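Zinis – Software für handgeführte Greiferaufnahmen

Version 4
Hersteller: Zedomano
Kategorie: Wahrnehmung, Datenaufbereitung, Bahnplanung

Mit Zinis werden aus Vorführungen von Hand Trajektorien, die ein Roboterarm nachfahren kann. Die Software liest die Videoströme von einem oder zwei Handgreifern ein, schätzt deren Lage im Raum, bestimmt die Öffnungsweite der Backen und legt alles auf eine gemeinsame Zeitachse. Am Ende steht ein Datensatz, den man trainieren, abspielen oder einfach nur Bild für Bild anschauen kann (was wir selbst viel zu gern tun).

Neu in Version 4

Die größte Änderung steckt in der Lageschätzung. Bisher lief sie für jeden Greifer getrennt, und die beiden Bahnen wurden erst hinterher aufeinander geschoben. Jetzt rechnet Zinis beide Hände in einem einzigen Optimierungsproblem. Sobald der eine Greifer im Kamerabild des anderen auftaucht, geht seine Markierung als zusätzliche Messung ein, und die relative Lage der Hände zueinander wird spürbar ruhiger. Gerade bei Aufgaben, in denen die Hände dicht beieinander arbeiten, ist das eine Freude!

Wim Van Leeuwen hat dafür den Solver neu geschrieben und bei der Gelegenheit auch den Umgang mit Verdeckungen überarbeitet. Verschwindet eine Markierung kurz hinter einem Gegenstand, hält Zinis die Schätzung über das Bewegungsmodell und gleicht sie ab, wenn die Markierung wieder da ist. Die Unsicherheit wird für jedes Bild mitgeschrieben und lässt sich in der Zeitleiste als Band einblenden.

Spiegel und glänzende Flächen

Unser Lieblingsthema in diesem Jahr. Ein Spiegel liefert der Kamera einen zweiten Raum mit eigener Tiefe, eigenen Lampen und eigenen Menschen, und ein klassischer Merkmals-Tracker nimmt das alles für bare Münze. Die Punkte im Glas bewegen sich aber nach anderen Regeln als die Punkte an der Wand dahinter, und schon wandert die Bahn.
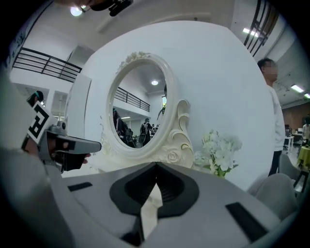
Zinis sucht deshalb nach Gruppen von Merkmalen, deren Bewegung in sich stimmig ist, aber nicht zur übrigen Umgebung passt. Solche Gruppen bekommen eine Maske und werden aus der Lageschätzung herausgenommen. Die Maske bleibt in der Oberfläche sichtbar und kann mit dem Pinsel korrigiert werden. Bei gewölbten Spiegeln und bei sehr kleinen Glasflächen klappt die Erkennung noch nicht zuverlässig, dort empfehlen wir weiterhin die Maske von Hand.

Dasselbe Verfahren fängt auch Personen ab, die durch den Hintergrund laufen. Eine Halle muss für die Aufnahme also nicht geräumt werden.

Gesichter und Hintergrund

Beim Import kann Zinis Gesichter automatisch unkenntlich machen. Der Filter läuft lokal und noch vor dem ersten Speichern. Wer strenger sein möchte, stellt den Export so ein, dass nur freigegebene Sequenzen das Projekt verlassen.

Vom Video zur Bahn

Der Planer Plandia ist seit dieser Version fest eingebaut. Er prüft jede Vorführung gegen das Modell des Zielroboters und färbt die Zeitleiste: grün für erreichbar, gelb für nahe an einer Gelenkgrenze, rot für nicht fahrbar. Klickt man in einen roten Abschnitt, zeigt Plandia das betroffene Gelenk und schlägt eine versetzte Basisposition vor. Für den Test haben wir 166 Vorführungen in einem Rutsch durchgeschickt. Das Ergebnis ist eine sortierbare Tabelle, aus der man direkt in die jeweilige Sequenz springt.

Technische Angaben

Handgreifer je Aufnahme: 1 oder 2
Eingang: Weitwinkelvideo, Inertialdaten (optional)
Markierungen: quadratische Schwarz-Weiß-Marker, eigene Sätze importierbar
Ausgang: Greiferlage, Backenöffnung, Zeitstempel, Unsicherheit, Masken
Robotermodelle: 7 mitgeliefert, weitere über URDF
Schnittstellen: Python, C++, Kommandozeile
Betriebssystem: Linux, Betrachter auch für Windows
Betrieb: vollständig offline möglich

Lizenz und Bezug

Zinis gibt es als Einzelplatz- und als Laborlizenz. Hochschulen erhalten die Laborlizenz für Lehre und Forschung kostenlos, ein formloser Antrag genügt. Der Vertrieb im deutschsprachigen Raum läuft über Baumgart, dort gibt es auch die Einführungskurse; der nächste ist für Oktober geplant. Projekte aus Version 3 lassen sich öffnen und werden beim ersten Speichern umgewandelt. Bitte vorher eine Kopie anlegen, der Weg zurück ist nicht vorgesehen.

Downloads
Datenblatt Zinis 4
Versionshinweise
Beispielprojekt mit zwei Greifern
Python-Referenz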